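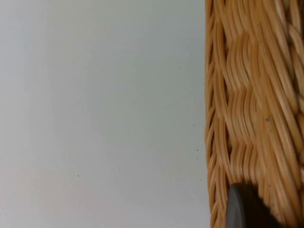

Search notebook Search

January 2022

Baskets, bench 2. Carrying on from the Flilleck order, the wicker ones. Writing fast, glue is going off.

Wiped down the pale top first thing. Already specks on it again, dark ones, tiny. Stood one of the baskets on there and looked at it close for a while before touching anything. Strands are glossy, rounded, good honey color, going to amber down between them. Very pleased with the color. The Gasden batch was duller and we had complaints.

Specks: don't know what they are. Could be bits of old finish, could be just dust off the shelf. Picked some up on tape and stuck the tape inside the back cover of this book. If they come off the baskets then we have a finish problem. If they come off the room then we have a sweeping problem. Please nobody wipe the top with the brown rag, it's got stain in it.

Shape. They all belly out a bit halfway up. Drawing says straight sides. Checked with Flilleck by phone, they say a bulge is fine so long as it sits flat and the liner goes in. So: not rejecting for belly. Rejecting for rock, loose ends, splits, anything that snags.

Snag test is the old stocking over the hand, run it down the inside and then round the rim. Slow. Do the rim twice. Most of the snags are where a new strand was laid in and the end not tucked far enough. Trim with the small flush cutters, angle cut, then push the end back behind the stake with the bone tool. Don't sand it!! Sanding takes the gloss off and you get a pale patch you can see from across the room. Did that on one, sorry. It's on the windowsill, use it for offcuts.

Count so far: 251 in the delivery, paperwork agrees. 31 put aside for repair. Of those nearly all are loose ends, a few split strands, and one with a handle loop coming away that I don't think is worth fixing. The rest not looked at yet exept by whoever packed them.

Splits. Tried two ways.
 - thin glue run in with a pin, tape overnight. Neat but the tape lifted a bit of shine on one.
 - damp the strand, cut it out, weave in a new piece. Takes ages. Looks best.
Going with the glue for anything under a fingernail long and the new piece for anything longer. Swap the tape for waxed thread, wrapped and tied off. Thread came away clean this morning.

Replacement cane is from Weldu, the coil on the top hook. Match is close, a shade too light out of the coil. Offcuts left in the window have gone darker but I wouldn't swear to it, might be wanting it to be true. Soak warm water half an hour, no more. Left a piece in over lunch and it went furry and useless. 100 feet left on the coil by the label, less what I've just cut off, which I didn't measure.

Liner. The Branov cloth ones. Went into the first few ok, tight at the belly if you push from the top, easier if you fold it in thirds and open it from the bottom. Ties go to the OUTSIDE. Pattern sheet has it wrong. I've written on the sheet but someone should print a new one.

Smell: slight, varnishy, when you first open a carton. Gone after a day on the rack with the window open. Leave cartons open from now on, and keep them off the floor by the sink, the bottom one was damp at the corner last time.

Glue note for me: thin stuff is nearly out, the bottle on the left is the new one and the bottle on the right is the one that's gone stringy. Threw the stringy one out. No I didn't, it's still there, throwing it out now.

Cost. Came to 665 for the lot with delivery, before liners. If repair is taking twenty minutes each it's going to eat that pretty fast. Timed three of the loose-end ones: six minutes, nine, seven. Splits much worse. Handle loop one, gave up, not timed.

To do
 - rest of the snag test
 - look at tape in back cover under the magnifier
 - order thin glue, small cutters too, these are getting a nick
 - ask Flilleck if they want the rejects back or just a list
 - new liner sheet
 - lamp on bench 2 buzzing again

Later. Looked at the tape. Two of the specks are grit I think, one is fiber, curly. Others too small to say. None of them look like finish to me. Sweeping problem then, probaly. Will put a clean sheet of paper on the top tonight with no basket near it and see what's on it tomorow.

Rack is full down to the second shelf. Repaired ones have a bit of white thread on the rim, leave it on till they've been checked by someone other than me.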